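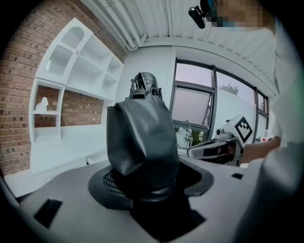
Charcoal fabric sleeve in its round black collar, gray platform.

Jun 29, 2024
Posted by Yiran Hou

Glue day. I've been putting off writing up the hide glue business and Shufen says if I don't do it now I'll forget which jar was which, and she's right, I already forgot once in January and we threw out a perfectly good batch.

So: the small bookcase repair. The old joints had been redone at some point with white glue over hide glue, and that mix doesn't hold to anything. Spent most of the morning picking crumbs out of the mortises with a dental pick and a damp rag (warm water and vinegar for the white stuff, it goes rubbery and you can roll it off with your thumb, very satisfying!). Two of the tenons were so chewed up that I shimmed them with shavings from the scrap maple. Irén wants me to try linen next time. Fine, but I'm not buying linen for one bookcase.

Jar notes, before I lose them:

Grolta pearls, one part to two parts water by weight, soaked overnight in the fridge. I weighed out 97 grams dry, which was way too much for this job, so there's a tub of it in the shop fridge with a label on it. PLEASE don't move it next to the lunches again.

Dretel flakes, same ratio. Took longer to swell and I still had hard bits in the morning. Smells worse too, or maybe I just had my face in it longer.

The pot thermostat reads high. I had it set where we always set it and the glue was stringy and cold at the bottom, skinning over on top. Yutong lent me the kitchen probe and I nudged the dial up until it ran off the brush in a thin stream, then put a strip of tape on the dial at that spot. If the tape's gone, start over with the probe, don't guess.

Warmed the parts under the lamp first this time. Huge difference. Last time the glue gelled before I even had the clamp on and I stood there swearing at it. Today I had time to fix the back rail, which I'd put in upside down, of course.

Test blocks: I glued up a few pairs of offcuts and hung weights off them with Baoshan's hook thing. The Grolta pair took 370 pounds before the wood itself tore out. The Dretel pair let go at 307, clean along the glue line, so that's the glue and I'm blaming the hard bits. One pair each is hardly a study. I'd like to do it over with the flakes soaked a full day.

To do: sand the shims flush (300 grit is too fine to start with, I tried), find the missing shelf pin, ask Irén if she still has the amber shellac or if it went to the Moriarty chairs. Clamps stay on until tomorrow, so the end bench is taken.

Search the notebook
Enter keywords
Go

Recent entries
Moriarty chairs, second coat
Sharpening the Grostent plane, again
Why the bandsaw pulls left
Shellac flakes: what's left on the shelf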